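Hausschuhpflicht im Haus Skolville: Verwaltung verspricht leisere Flure

Brillcombe, 2019-06-19. Wer im Wohn- und Bürohaus Skolville die Gemeinschaftsräume betritt, soll ab September die Straßenschuhe ausziehen. So steht es in der neuen Hausordnung, die der Verwalter Polishchuk den Mietern zugestellt hat. Für 70 Parteien gilt sie, Besucher eingeschlossen.

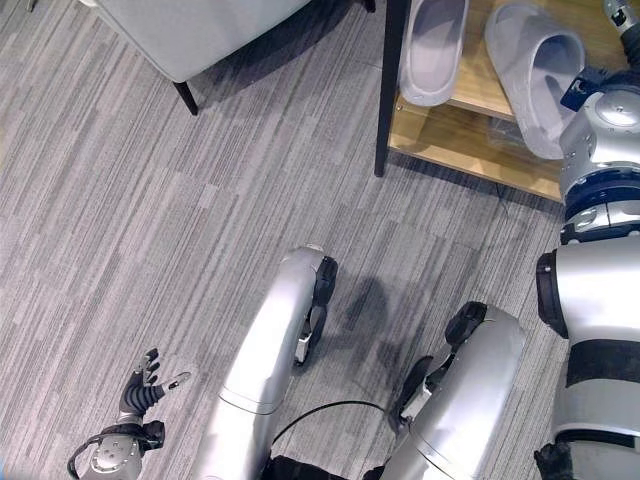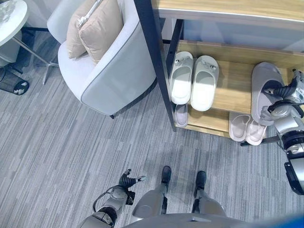
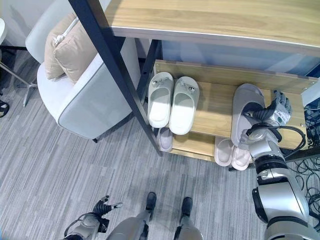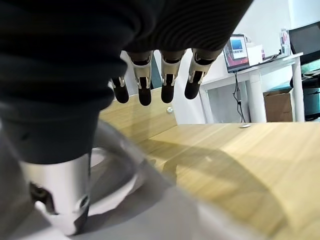
Erstes und drittes Bild: helle Hausschuhe auf hölzernen Ablagen.

Begründet wird die Regel mit dem Lärm. In einem dreiseitigen Schreiben spricht Polishchuk von "spürbarer Entlastung" für die unteren Etagen und von einem längeren Leben der Bodenbeläge. Messwerte enthält das Schreiben keine. Auf Nachfrage teilte die Verwaltung mit, man stütze sich auf Erfahrungen aus anderen Häusern. Aus welchen, blieb offen.

Saimi Toivonen wohnt seit 21 Jahren im Erdgeschoss und hat sich nach eigenen Angaben mehrfach über Geräusche beschwert. Mit Absätzen hätten die wenigsten ihrer Beschwerden zu tun gehabt. "Mich wecken die Türen", sagt sie. "Die fallen nachts ins Schloss, dass die Gläser klirren. Da kann oben jeder auf Socken laufen." Neue Türschließer stehen in der Hausordnung nicht. Sie seien "in Prüfung", heißt es bei Polishchuk, und das nach Auskunft mehrerer Mieter schon länger.

Auch die Sache mit den Böden überzeugt nicht jeden. Das Haus stammt von 1991, die Beläge in den Aufenthaltsräumen wurden seither stückweise ersetzt. Onni Ikonen, der im zweiten Stock ein Übersetzungsbüro betreibt, rechnet mit Ärger bei Kundenterminen. Er könne einem Notar schlecht sagen, er möge bitte in fremde Pantoffeln steigen. Unklar ist für ihn außerdem, wer die Leihschuhe reinigt und wie oft. Im Schreiben findet sich dazu ein einziger Satz: Für Sauberkeit werde "in geeigneter Weise" gesorgt.

Zustimmung gibt es durchaus. Catriona Jardine aus dem dritten Stock kennt die Sitte aus ihrer Zeit in Finnland und hält die Aufregung für übertrieben. Im Winter werde das Haus dankbar sein, meint sie - der Streusalzrand im Eingang sei jedes Jahr eine Zumutung. Für Gäste mit orthopädischen Schuhen müsse es allerdings Ausnahmen geben, und die fehlten bislang im Text.

Ob sich die Pflicht überhaupt durchsetzen lässt, ist eine andere Frage. Der Mietrechtsberater Esko Ojala hat Zweifel. Eine Bitte könne jeder Verwalter aushängen, sagt er, bei einer nachträglich geänderten Hausordnung komme es auf den einzelnen Vertrag an. Sanktionen nennt Polishchuk vorerst nicht. Kosten sollen den Mietern ebenfalls keine entstehen, jedenfalls "im ersten Abrechnungszeitraum". Was danach kommt, wollte die Verwaltung nicht beantworten.

Einwände nimmt das Büro im Erdgeschoss schriftlich entgegen.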